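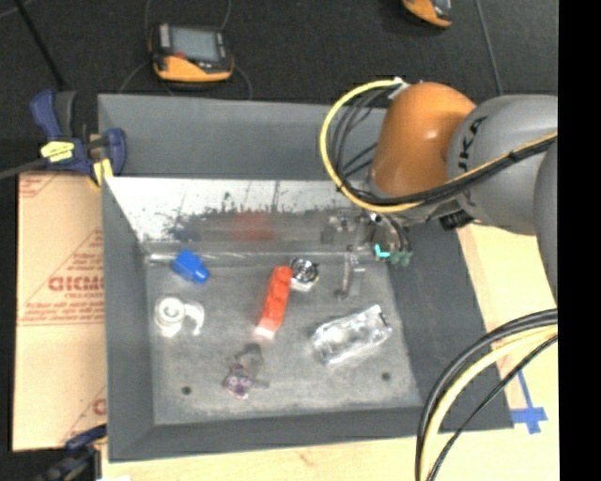

## 3. Materials and Sorting Procedure

**Figure 3.** Small objects in a gray tray on a light wooden tabletop.

The household survey in Lestamdale asked residents to empty one kitchen drawer, the one they would call the "odds and ends" drawer, and to let us record what was in it. Of the households we wrote to, 206 agreed. Each drawer was emptied once, in April, and the contents were returned the same day.

Objects were first grouped by size. Anything longer than 50 cm was left out, as were paper items, food and medicine. The remaining objects were grouped by whether the resident could say what they were for. We used the residents' own words at this stage and did not correct them, even when two people in the same home gave different answers. Small objects of the general kind in Figure 3, such as blocks, brackets and metal caps, gave the most trouble. Residents often recognized the material or the color but could not name the thing the part belonged to.

Following Jurić, we call an object "detached" when its owner believes it is part of something else. Jurić applied the term only to hardware. We extended it to toy pieces, lids, and parts of appliances, which turned up in most of the drawers and were talked about in much the same way. An object was marked as detached only if the resident said so without being asked. Interviewers were told to wait at least five seconds before moving to the next item.

### 3.1 Reasons for keeping

Residents were then asked why they still had each detached object. Answers were written down in full and coded later by 2 readers working apart. Where the readers disagreed, the answer was given both codes. The most common reason was that the object might be needed if the rest of it turned up. Many residents said they had moved the object from one home to another without thinking about it. A smaller group said they had meant to throw it away and had been stopped by another member of the household.

Length of time in the home was taken from the Palow housing register and checked against what the resident told us. The register lists the start of the current lease or purchase, so people who had moved between units in the same building appear as new arrivals. We kept the register date in those cases and marked the record.

Drawers in the Brirkano apartments are treated separately in Section 4. Those kitchens were refitted shortly before the survey, and most residents had sorted their belongings during the work. Their drawers held fewer detached objects, and the reasons given for keeping them were shorter.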